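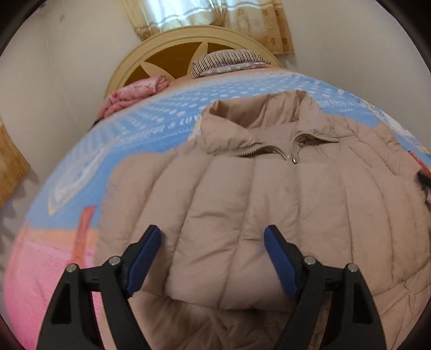 Staff Resources > Talks and Briefings > Winter Coat Lending Scheme: speaker notes

Search this site Enter keywords Go

Last updated: 29 Aug 2023

Winter Coat Lending Scheme: notes for speakers

These notes are for colleagues giving the standard talk to schools, housing associations and parish groups. The talk lasts 25 minutes, with time for questions afterwards. Speakers may shorten the section on funding where the audience is mainly families.

1. Welcome

Thank the host by name and confirm the location of the exits. Introduce yourself and state which branch you represent. Please do not read out the history of the Prelby Trust in full; one sentence is enough.

Suggested opening: "Good evening. I am here on behalf of the Prelby Trust to explain how residents may borrow a winter coat, what it costs, and what we ask in return."

Slide 2 shows the map of branches. The Tautahi Road branch moved in February and the old slide still gives the former address. Use the revised set.

2. Why the scheme exists

The scheme lends coats for the cold months in the same way that a library lends books. It was proposed by Daranee Rojanasak, then head of our Fidon branch, after a survey of local households found that a good coat was the item most often put off until the following year. Children's sizes were the main concern at first. Adult sizes were added in the second winter and now make up the larger part of our lending.

Last winter the scheme made 437 loans. Pause here, as audiences often ask how this compares with earlier years. The answer is that earlier figures were kept by branch and were not recorded on the same basis, so no comparison should be offered.

3. How borrowing works

Any resident of the district may borrow. No proof of income is requested, and speakers should say so plainly – it is the point on which people are most often mistaken.

The borrower visits a branch, tries on coats, and signs a short form. There is no charge. A loan runs to the end of the season and may be renewed once. Exchanges for a larger size are allowed at any time, subject to stock.

Allow a moment for people to write down the opening hours from slide 5.

4. Care during the loan

Ask borrowers to follow the label sewn into the garment. Padded coats should be washed on a gentle setting with the zip closed, and dried slowly with an occasional shake to spread the filling. Fabric softener should not be used on down. Wool coats should be brushed and aired, and brought back to us if they need cleaning.

Small repairs are carried out free of charge. Borrowers are asked not to mend zips or seams themselves. Fair wear is expected and no one is billed for it.

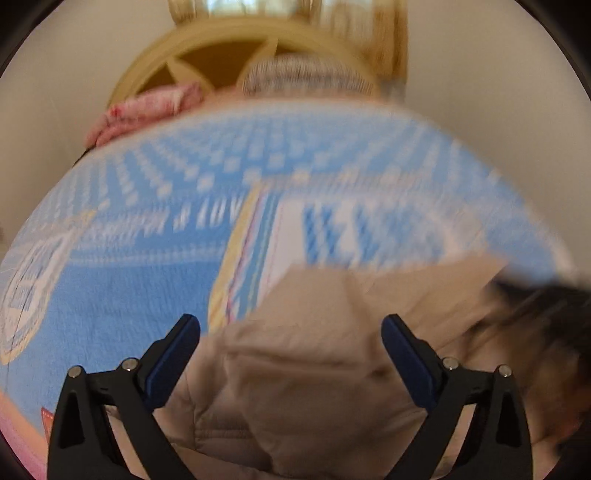
5. Donations

Coats are accepted at every branch throughout the year. They should be clean and fit to wear, with working fastenings. We cannot accept fur, school blazers or garments carrying a company name.

Some audiences will have brought coats with them. A speaker may accept these, but must complete a receipt slip for each donor and deliver the coats to a branch within the week.

6. Funding

The scheme costs £3850 a year to run, excluding staff time. The greater part goes on cleaning and on hanging rails. Delivery between branches is provided by Volta, a local courier firm, at no cost to the Trust – please thank them by name.

If asked whether the scheme will continue, say that funding is agreed for the coming winter and that trustees will review it in the usual way.

7. Questions and close

Bring 40 leaflets, more for a school audience. Large-print copies can be requested from the main office.

Questions on individual cases should be taken privately after the talk. Questions from the press should be passed to Branwen Edwards, who also holds the booking diary and the spare projector cable.

Return the feedback forms to the main office, including any left blank.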